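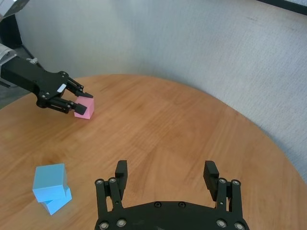 Round table in the reading nook: refinish or leave it alone?

grainhopper
Posted in Tables and Desks

So I finally have the round table home and I am so happy with it I could burst. It's wood, a warm orange-tan color, straight grain running all the way across, and it sits in front of the curved fabric partition I told you all about back in December (pale gray, little speckles, came out of an office clearance in Estcombe). The color against that gray is just lovely. In the morning the left side of the fabric gets all the light and the table kind of glows.

Here's my question. My sister-in-law says the orange is dated and I should strip it and go for something paler. I love the orange. But she has a good eye and now I'm doubting myself. The plan for the table is games, puzzles, and block building with the kids, so it's going to take some wear either way. Has anyone stripped a finish like this and been glad? Or sorry?

It's 43 inches across, if that matters for how much work it would be.

mossybench
Leave it! Oh please leave it. Warm wood on cool gray is one of the nicest pairings there is, and you can see how well the grain reads with that finish. Pale wood in front of pale fabric is going to turn into one big oatmeal. I did exactly that in my den and ended up buying a rust-colored rug to put the warmth back in.

tackcloth_12
I'll go the other way, sorry. I stripped an oak table that was even more orange than yours and it was the best weekend I've had in years. Underneath was this soft honey color and I couldn't stop running my hand over it. If you like doing the work, do the work. Start with 120 grit, go with the grain, and don't lean on the sander near the edge. Round tops are easy to dish at the rim and you'll see it forever once you know it's there.

One big caution: find out if it's solid or veneer first. Look at the edge and see if the grain carries over from the top. If it's veneer you have hardly anything to play with.

grainhopper
Good point, and I should have said. I haven't been able to work that out. The edge is finished so smoothly that I can't tell where anything starts or stops. I'll get under there with a flashlight tonight.

paperlantern
Can we talk about the partition for a second? I have been hunting for a curved one for ages. Everything I find is flat panels with feet. Does it stand up by itself or did you have to fix it to something?

grainhopper
By itself! The curve holds it up. There's a thin dark trim along the top and the whole thing is much steadier than I expected — the kids have run into it more than once and it just shrugs. There's a tag inside the bottom edge that says Nekex, but I couldn't find a thing about them, so I think you'd need to get lucky with a clearance like I did.

It does wonders for sound too. Wooden blocks on a wooden table used to carry through the whole downstairs.

mossybench
Ha, on the blocks: switch to foam ones. We did it a year ago and I'd never go back. Quiet, they don't dent the finish, and they stack better than you'd think because they grip each other a bit.

quarterturn
Disagree on foam. They're too light. Sneeze and the tower's gone. And the little ones bite them. Good solid wooden cubes with a felt mat underneath, that's the way, and the mat rolls up when you want to admire the table.

mossybench
A mat on that table! No! Half the fun is the colors sitting right on the wood. Light blue or pink on that orange looks like a candy shop. And a crooked stack on a bare tabletop is a much better game, you can turn the bottom cube a little and see how far you can push it before the top one goes. Felt makes everything wobble.

quarterturn
Felt only makes it wobble if you buy the thick stuff. Thin felt is fine. But okay, I'll give you the candy shop.

grainhopper
You're both right as far as I'm concerned. We have a mixed bag and they all come out. The favorite game here is two players building toward the middle from opposite sides, which a round table is great for because no one gets stuck with a corner. My youngest calls it Brallavum. I don't know where she got the word and she won't tell me. The rules change daily but the main one is that you can only move one cube per turn and you have to let go before you say "done."

paperlantern
We are playing that tonight.

tackcloth_12
Back to the finish for a minute, I don't want you to think I'm the strip-everything guy. If you keep it, and it sounds like you want to, you can still freshen it. Wipe it down with a barely damp cloth and a drop of dish soap, let it dry overnight, then a thin coat of paste wax. Wait 20 minutes and buff it out. It won't change the color much but it takes off that slightly tired look and helps with fingerprints. Try a spot on the underside first, some old finishes go cloudy.

quarterturn
Seconding wax. Only thing I'd add is that it makes the top slick for a day or two, so your towers will slide around until it's been buffed properly. I do mine 4 times a year and give it an extra going over with an old T-shirt.

hallwaylamp
New here, reading this with great interest as I have a round table in nearly that shade and have been told the same thing by three different relatives. I left mine and I've never regretted it. What I did change was the lamp. A cool white bulb made it look like a basketball, and a warmer one brought it back to wood. Costs next to nothing and you can do it before you commit to a sander.

grainhopper
Hallwaylamp, welcome, and that is such a good thought. The far right side of the nook is always in shadow and I've been wanting a lamp there anyway, so that's two problems sorted with one trip.

Update from under the table: I still can't swear to it, but there's a line just below the edge that has me leaning toward veneer. So the sander stays in the garage.

tackcloth_12
Then yes, hands off. Veneer plus first-time sanding on a round top is a heartbreaker. Wax it and enjoy it.

mossybench
Hooray! Orange wins.

quarterturn
Put felt pads on the feet at least.

grainhopper
The pads I will do, I've got a whole sheet of them in the kitchen drawer. Does anyone have a favorite wax, clear or tinted? I've seen an amber one at the hardware store and I'm a little tempted, but I don't want it creeping any darker than it is now.

tackcloth_12
Clear. Amber settles in the grain and you'll have a devil of a time getting it back out.

hallwaylamp
I used amber on mine and liked it, for what it's worth, but mine was scratched up and needed the help. On a top with nothing to hide I'd go clear too.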